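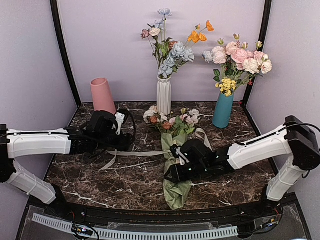 Roses and poppies in a white ribbed vase

Trees > Subtropical Fruit > Loquats > Conceição

Conceição Loquat, grafted, 2 gallon

$40 per tree, in stock from March until they run out

If you have only ever eaten a loquat off a street tree, small and sour with four big seeds rattling around inside, please give the fruit one more chance! Conceição is the one we hand to people who tell us they don't like loquats. It is a late variety with deep orange flesh, firm enough to slice, and sweet with enough tartness left in it that you want a second one right away (and a third). Most fruits have one or two seeds. The skin peels off easily when the fruit is fully ripe, though we usually just eat it, skin and all.

We got our first budwood from a backyard tree that had been in the same family for years, and the label on it simply said Conceição. I have looked for it in the old lists and never found it under that name. It may be a seedling somebody liked, or it may be a known variety that lost its name along the way. We grew it next to everything else we sell before we offered it, and it is different enough that we keep it separate. If you know more about it, please write to us, we would love to hear it.

Ripening

At Bateck we start picking in late April and we are still picking in June, well after the early white-fleshed types are finished. Let the fruit hang. It colors up a good week or more before it is really ready, and this is where most people go wrong with loquats in general. Wait until the orange goes all the way to the stem end and the fruit gives a little under your thumb. Clip it with a bit of stem attached. They bruise easily and the bruises turn brown by the next day, so carry a shallow tray and not a bucket.

They keep a few days on the counter and longer in the refrigerator. We also make jam, and the seeds have to come out first.

The rootstock

All of our Conceição trees are grafted on Ultach, a quince selection we have been using for our smaller loquats. On seedling roots this tree wants to be 20 feet tall. On Ultach it stays at a height where you can thin and pick from the ground, and it bears young, often in the second spring after planting. We pinch that first crop off, hard as it is, but I admit I always leave a cluster for myself.

There are two things to know about quince roots. They are shallow, so the tree needs a good stake for its whole life, especially in a windy yard. And they don't like very alkaline soil - the leaves go yellow between the veins. If you already have trouble growing citrus without yellow leaves, write to us before you order and we will tell you if we have any on seedling roots that season.

Cold

The tree is tougher than the crop. Our oldest Conceição went through a night at 19°F with some burned leaf edges and nothing worse. The flowers and small fruit are another story. Loquats bloom in fall and winter, and a hard freeze will take the crop for that year while the tree itself carries on as if nothing happened. Conceição blooms late and over a long stretch, so there is usually a second flush coming along behind the first one. Against a south wall you have a very good chance.

It sets fruit on its own. A second variety nearby gives a heavier crop, and the bees are grateful for the flowers at that time of year. The smell is wonderful, by the way, somewhere near almond, and you notice it before you see it.

What you get

One grafted tree, 40 inches tall or a little better, in a 2 gallon Stendivico pot. These are the pots with the open ribs down the sides, and we switched to them for all the loquats after one season of trying them. The roots stop at the air gaps and branch, and you don't have to cut away a mat of circling roots at planting time. They do dry out faster than a solid pot. Water every day in warm weather until the tree is in the ground.

Each tree is tagged with the variety and the rootstock. The graft is a hand's width above the soil line - keep it above the soil when you plant, and rub off anything that sprouts below it.

Planting and care

Full sun, soil that drains. Dig the hole as deep as the pot and twice as wide, put back the same soil you took out, and mulch well but keep the mulch away from the trunk. Water deeply once or twice a week the first summer. We feed lightly in early spring and again after harvest, using whatever citrus food is on the shelf.

Thin the fruit! Leave four or five to a cluster when they are the size of a pea and you will get something worth peeling. Prune right after picking, never in fall, or you will cut off all your flowers.

Fire blight shows up in wet springs. Cut well below the black part on a dry day and clean your shears between cuts. Conceição gets some, less than our big early varieties do.

Ordering

Limit of 2 per customer until the June batch is ready. We grafted 100 this year and last year's were gone before the end of April. Pickup at the nursery is free, mornings only, 8 to noon. Shipping is $19 per tree, sent in the pot, bare of fruit. Sorry, we can't send citrus-family or quince-rooted plants to every state, so check the shipping page before you get your heart set on one.

Contact Bateck | Shipping | © Bateck Fruit Trees | Back to top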